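Cuaderno del taller — encuadernación y papel
Febrero, 9:40

Sigo con el libro de cuentas de Closterwood. Ayer dejé el cuerpo bajo peso y esta mañana el lomo estaba más plano de lo que esperaba, aunque el primer cuadernillo sigue abriéndose por la cabeza. La cola animal antigua se ha ido casi toda con la cataplasma de metilcelulosa. Quedan restos duros entre los nervios segundo y tercero. No los fuerzo. Otra aplicación de 20 minutos, espátula de hueso y a ver.

Folios: Apolinar Ledesma los numeró a lápiz antes de desmontar y le salen 149. El inventario que mandaron con el libro da la misma cifra, así que por ese lado no hay discusión. Lo que no coincide es el orden. Hay un bifolio en el cuaderno cuarto que lleva la foliación vieja a tinta cambiada, y el agujero de costura no casa con los vecinos. Creo que se cosió mal en la reparación anterior, la del hilo grueso. Lo dejo donde está hasta que contesten de Closterwood. Si quieren que se recoloque, que lo digan por escrito.

10:30
Prueba de solubilidad de tintas. La tinta negra del texto aguanta bien el agua y el etanol. La roja de los encabezados sangra con agua en dos de los tres puntos que he probado, así que nada de baño. Limpieza en seco con goma rallada y esponja, y las lagunas con papel japonés y almidón de trigo bien espeso, secando enseguida entre secantes.

La pasta de almidón la hice con la receta de siempre, una parte por cuatro de agua. Me quedó con grumos porque la retiré pronto. La he pasado dos veces por el tamiz y sirve, pero la próxima vez hay que tenerla más rato al fuego y no dejar de remover. Queda en la nevera, tarro bajo, tapa blanca. Si alguien la usa, que la saque con espátula limpia.

12:15
Ha llegado el papel de Plesindale. El de gramaje fino está bien. El grueso viene más amarillo que la muestra y la dirección de fibra va al revés de como lo pedimos. Para injertos de margen puedo apañarme cortándolo a lo ancho, con más desperdicio. Para guardas no vale. He escrito reclamando el cambio de las hojas grandes. De momento están en el plano tercero de la planera, con una nota encima. No cortar.

Eyerusalem Gudeta pregunta si para el libro de Tapia usamos lino o cáñamo. Yo iría a lino del calibre 2, encerado. El cáñamo que tenemos es rígido y en un papel tan blando acaba rasgando el pliegue. Ella prefiere cáñamo por parecerse al original. Hemos quedado en coser dos maquetas, una con cada hilo, y abrirlas y cerrarlas unos días antes de decidir.

16:00
Injertos en los folios de la esquina inferior, los que comió el ratón. El método de perfilar con aguja y rasgar con agua deja un borde mucho mejor que el bisturí, se funde con la fibra y apenas se nota al tacto. Es lento. En toda la tarde he sacado seis esquinas, y la última habrá que repetirla porque el papel nuevo tiró al secar y ha dejado una ondulación en la línea de texto. Poner menos pasta y más presión desde el principio.

La humedad del taller ha subido después de comer. Con esto los secantes tardan el doble. Cambiarlos cada media hora y no fiarse del tacto.

Pendiente:
— La piel para el lomo. La de Nomham que queda en el cajón tiene una cicatriz en el centro y no sé si dará el largo. Medir antes de pedir.
— Localizar en el registro la ficha 1,754, que es la de la primera reparación del libro. Debería decir qué adhesivo usaron.
— Afilar la chifla. Ya no corta, arrastra.
— Fotografiar los restos de las guardas antiguas por las dos caras antes de guardarlos en su sobre.

17:50
He vuelto a mirar el lomo. Los restos entre nervios han salido casi sin presión con la segunda cataplasma. Debajo hay una tira de pergamino con escritura, reutilizada como refuerzo. Se leen tres o cuatro letras y nada más. No la levanto hoy. Le he puesto un secante y una tabla ligera encima, y mañana la miro con luz rasante antes de tocar nada.
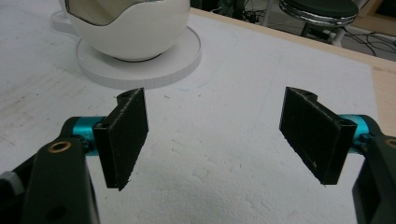 Si la tira está pegada solo por los extremos, se puede dejar en su sitio y coser alrededor, que es lo que prefiero. Si está pegada entera, habrá que consultarlo con Apolinar, y entonces el libro no sale en la fecha que dimos.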